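Inside the Old Dell: A Little Gallery

Welcome to the inside of my favorite old desktop! I've been promising pictures of the open case since April, when Harsh Joshi asked me what I could possibly find to love about an office computer with the side off. Quite a lot, Harsh. Pull up a chair.

A bit of background for anyone new to these pages. I run a small repair bench at the back of the Tutar hobby rooms, mostly for neighbors and friends of neighbors, and mostly on machines that somebody was about to leave out at the curb. This one came from the Awasthi accounting office when they cleared out their back room. Sarla Dhillon called to ask if I wanted it before the recycling truck came by, and I said yes before she'd finished the sentence (she says I always do). It had spent its whole working life doing invoices and tax letters, and I have a soft spot for computers like that. No glowing fans, no glass window, just a plain metal box that got on with things.

The reason I like these older office desktops for learning on is that you can see what's what. Everything is out in the open and there's room for your hands, more or less. When Shakuntala Upadhyay came along for her first evening, she had never looked inside a computer in her life, and by the time the tea was gone she was telling me which slot was which. She now has opinions about cable ties!

I've kept the captions short because I know most of you come for the boards and skip my rambling. Click through at your own speed, and if you spot a part you'd like to hear more about, send me a note. 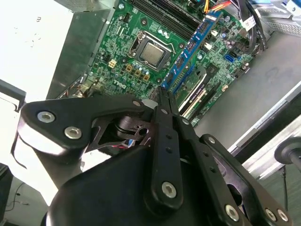

The blue memory module by its black slots, with the white DELL logo printed on the green board.

I do love a green board. So many newer ones are black from corner to corner, and they look very smart, but my eyes aren't what they were and I find it much easier to follow what's going on against green. The silver processor is the obvious landmark on this one. Start there, find the memory slots, and then you've got your bearings for everything else. The white tag on the cable at the top right is the sort of thing I always leave alone, by the way. I used to snip labels off because they got in my way, and then one day I needed the part number from one I'd thrown out two weeks earlier. Never again.

Memory is where I start people off. It's a small job, it's satisfying, and you get that nice click from the little catches when a module goes home. The usual beginner's mistake is pushing on one end and wondering why the other end pops back up. Both thumbs, even pressure, and check that the notch lines up first. Esmaeil Zamani, who taught me most of what I know, used to make me take the same stick out and put it back 6 times before he'd let me touch anything else. I grumbled the whole way through, and I now do exactly the same to everyone who sits at my bench. Sorry, all.

Before any of that, of course, the power cord comes out of the wall. Then press the power button once with the cord out to drain whatever's left, and touch bare metal on the case before you go near the board. I have that written on a card taped up over the bench, in big letters, with a coffee ring on it.

One more from the same case, this time with the gray metal drive cage along the left and two long memory slots sitting empty.
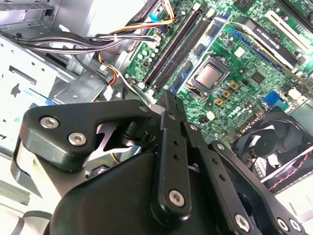 Do I have to fill every memory slot?
It's fine to leave some empty. Most desktops will run with a single module, as long as it's the right type for the board and sits in the slot the manual tells you to use first. A matched pair often runs a bit quicker, so if you're buying anyway, buy two the same.

Satish Dwivedi has been after me to say what I'm going to do with this machine once everybody has finished poking at it. The plan is a plain writing computer for the Jillari reading room, with a word processor, a printer and not much else on it. They have an old Isteck keyboard there with wonderfully loud keys that deserves a decent home. I still need to find a hard drive I trust and a side panel screw that fits (the box of spare screws under my bench is a disgrace, and I can never find the one I want in it).

If you have an office desktop of this sort gathering dust in a closet, please don't throw it out before you've had a look inside. Drop me a line through the contact page, or come by the bench on a Thursday evening and bring it along. Bring a cushion too, the stools are hard.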